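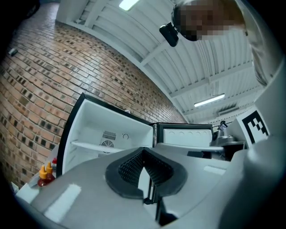 Open fridge from the gripper camera. Marker at right, housing along the bottom.

Masking the gripper body and gating marker detections in Feltport

Applies to the Feltport command-line tools and the Drutetti tracker. You need a calibrated fisheye camera, a recorded clip and write access to the project folder. The fridge clips used on this page are in the shared Nesdale folder.

The tracker estimates camera pose from features on surfaces that stay put. The gripper housing moves with the camera, so features found on it pull the estimate towards zero motion. The finger pads are worse, with a fine repeating texture that produces a large number of weak corners. Both have to be masked before tracking. Marker detections are handled separately, in step 5.

Before you start

Check that the calibration matches the lens on the unit. Run

feltport calib show --unit egan

and compare the model line with the label on the camera body. It should read "fisheye, 4 coefficients". If it reads "pinhole", stop and recalibrate. A pinhole fit will appear to work in the middle of the picture and fail towards the edges, where brick courses that should come out straight after undistortion stay bent.

Step 1. Export frames for the mask

Pick frames that cover the full travel of the fingers. Evenly spaced frames are acceptable if the fingers go through a full cycle in the clip.

feltport frames export --count 15 --out mask_src

Work on the raw frames. A mask drawn on undistorted frames has to be warped back, and the interpolation leaves a soft border which the tracker reads as valid.

Step 2. Draw the static region

Open the first frame in the mask editor and outline the housing. In the fridge view it runs from the lower left across to the right, where a tall rounded section climbs towards the top corner. Include that section. Operators often mask the lower part only and leave the right side open.

Include reflections on the housing. A bright patch on matte grey plastic has a strong edge, and it shifts with the room lights instead of with the room.

Save as static.png.

Step 3. Add the finger region

Outline the pads in every exported frame and take the union:

feltport mask union mask_src/*.png --out fingers.png

Then dilate by 6 pixels. Less than this lets the rim of the pad through when the fingers flex. More starts to cost useful background between the pads and the fridge.

Step 4. Decide what to do with the ceiling

Leave ceiling beams and corrugated panels in. They are rigid, high in contrast and visible in most poses. Mask saturated light sources only. Fluorescent tubes and skylights bloom, and the edge of the bloom is not the edge of the fitting. Feltport does this per frame:

mask:
 static: static.png
 fingers: fingers.png
 saturated: true
 people: true

The people option covers the operator and anyone standing further back. It depends on a body detector and will miss a lone sleeve or shoulder near the border. Review those frames by hand. 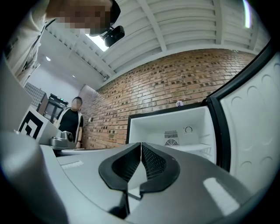
Step 5. Gate the marker detections

Square markers fix the scale and the origin of the map. A single bad detection can rotate the whole map, so detections are accepted only when all the following hold:

- all corners lie outside the combined mask
- the shortest side is longer than min_side
- reprojection error is below max_err
- the same ID has been seen in 3 consecutive frames

The first test matters most with this rig. Depending on where the gripper points, the marker may be at the far right or in the left foreground, and in either position it is close to the lens border. Partly covered markers sometimes decode correctly but with one corner placed on the covering edge.

Do not relax max_err to recover detections near the border. Lower min_side first, then look at the calibration.

Step 6. Run and check

feltport track --mask mask.yaml --gate gate.yaml

Open the residual plot. Points should be spread over the wall, the fridge liner and the ceiling. A cluster along the housing outline means the dilation is too small or the camera has moved in its mount. On the Nesdale clips, nearly all rejected runs had the second cause.

Known problems

The white fridge liner has few features. If the camera goes deep into the compartment, tracking relies on the vent grille and the small round fitting next to it. Move in slowly.

Repeated brick texture can cause false loop closures. Set loop.min_inliers higher than the default for this room.

The union tool ignores files with capital letters in the extension. Reported by Marijke De Haan, open.

Page maintained by Deirdre Ó Briain. Gate settings checked by Teresa Moriarty, July.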